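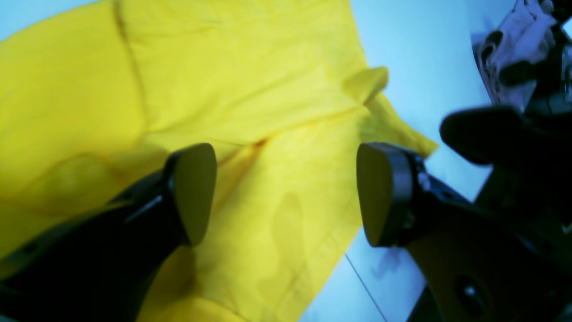 How do you fold a shirt that refuses to have corners?

Posted by Hultine, Wednesday, January 4, 2023

I have a bright yellow shirt, thin and slippery, and I cannot get it to fold like the others. I spread it on the table, smooth one side, and the other side wrinkles up out of spite. By the time I reach the collar the bottom has folded itself over. I have 2 drawers and would like to close both of them. I don't own an ironing board and don't plan to start now. Is there a method that works, or do I just hang the thing?

6 replies, 2 shown

Rawashdeh
Your table is probably too smooth. Put a bath towel down first and the shirt will stay where you leave it.

Button the top button and one in the middle, then lay it face down. Take hold of both shoulders and give it one good tug toward you, then pull the hem the other way. Don't pat at the wrinkles one by one, you'll be there until October. Fold one side in to the middle of the back, sleeve straight down along it, then do the other side. Bring the hem up a third of the way, then fold again so it meets the collar. If a crease runs diagonally across the back, the sides went in unevenly. Open it up and redo the sides, as the later folds only make it worse.

Mine still come out a bit lopsided. They look fine once the drawer is shut.

Cerkix
hang it. I spent a whole winter learning to fold shirts and now I own 87 hangers

Hultine
Towel worked, thanks. It's in the drawer. The drawer is another matter.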